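Robot teaching by demonstration

From Fliststead Open Reference, the technology section

Robot teaching by demonstration is a way of getting a robot to do a task by showing it the task. A person either moves the robot's arm by hand or drives it from a distance with a control device, and the robot's joint positions are recorded along the way. The recordings are then played back directly or used to train a control program. The method is also called programming by demonstration, and in research writing it is often grouped under imitation learning or learning from demonstration.

Contents
1 Background
2 Teaching by hand
3 Teaching by remote control
4 Recording and data
5 Common tasks
6 Limits
7 See also

Background

Early industrial robots were often taught point by point. An operator moved the arm to a position with a handheld control box called a teach pendant, saved the position, and moved on to the next one. The robot then ran through the saved points in order. Teach pendants are still in wide use for welding, painting and loading machines, where the parts arrive in the same place every time.

Paint-spraying robots brought in a second approach. A skilled painter led the arm, or a lighter copy of it, through a full pass over the part, and the whole path was stored. This is usually called lead-through teaching.

Both approaches repeat what was stored. If the part is moved a few inches, the robot still goes to the old place. Later work has tried to use many demonstrations of one task, together with camera pictures, so that the robot can respond to changes in where things are.

Teaching by hand

In hand teaching, also called kinesthetic teaching, the person holds the arm and moves it through the task. The motors are set so that they hold up the arm's own weight but give way when pushed. Arms with force or torque sensing in the joints are well suited to this. Stiffer arms may need a sensor at the wrist that reads the push of the hand and turns it into motion.

The person can feel when the arm reaches the end of its range or touches something. No second device is needed. The main drawback is that the person's hands and body are often in view of the cameras, which makes the pictures less useful for training. It is also hard to guide two arms at once, and opening and closing the gripper usually takes a separate button or foot pedal.

Teaching by remote control

In remote teaching, or teleoperation, the person does not touch the working arm. Several kinds of control device are used:

Leader arm. A small arm, often with the same joint layout as the working arm, is moved by hand, and the working arm follows it joint by joint.
Handheld controller. The position of a tracked controller sets the position of the gripper, and a trigger closes the fingers.
3D mouse. A knob that can be pushed and twisted sets the speed and direction of the gripper.
Glove or hand tracking. The pose of the operator's hand is mapped to the robot hand.

Leader arms are often preferred for tasks with a lot of turning at the wrist. A 3D mouse takes up little room but is slow for long moves. Delay between the operator and the robot matters with all of them. The teaching guide issued with Flivia, a recording program developed at Fedoruk, advises keeping the delay under 100 milliseconds and says that operators begin to pause between motions at 200 milliseconds.

Recording and data

One complete run of the task is called an episode. It normally holds the joint angles, the gripper opening and the pictures from one or more cameras, all marked with the time. Some systems also store forces. Episodes in which the object is dropped or missed may be thrown out, kept with a label, or kept only if the operator recovers and finishes the task.

The number of episodes needed depends on the task and on how much the starting layout changes. The Havmont tabletop collection has 9 tasks with roughly 300 episodes each. Its operators move the objects to new starting places between episodes.

Common tasks

Tabletop picking and placing is the most common kind of task used for teaching. It needs only a single arm and a simple gripper, and it is easy to reset. Food items are often chosen – bread, fruit, packaged goods – along with cups, blocks and folded cloth. Containers with raised sides, such as bowls and baskets, call for a path that clears the rim before the object is lowered.
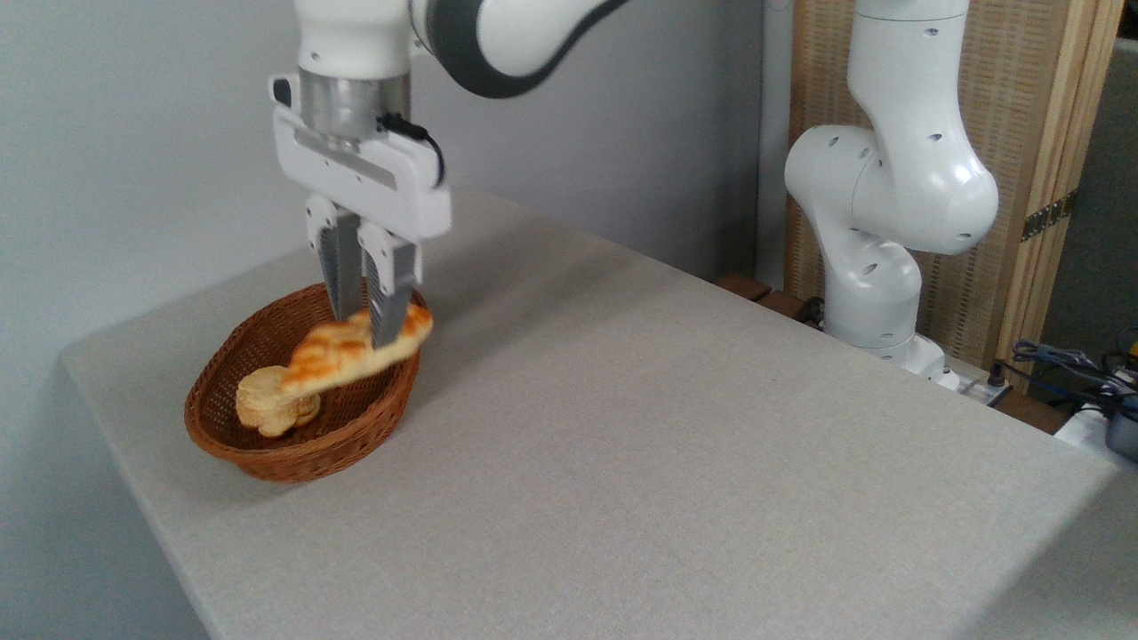

A two-finger gripper holding a grilled flatbread above a woven basket with a biscuit in it.

Flat or soft objects are harder to grip than blocks. The fingers must close enough to hold the object without crushing it, and the object may bend or hang at an angle. Operators are usually told to approach slowly, close the fingers in one motion, and let go near the bottom of the container.

Limits

A robot taught by demonstration tends to copy the habits of its operators, including hesitation and needless moves. When several people teach the same task in different ways, the trained program may switch between their styles partway through. Small errors can also add up until the arm is in a position that none of the episodes covered. A common remedy is to record extra episodes that start from such positions.

Playback of a stored path does not have the style problem, but it depends on fixed parts and fixtures.

See also

Teach pendant
Imitation learning
Teleoperation
Robot gripper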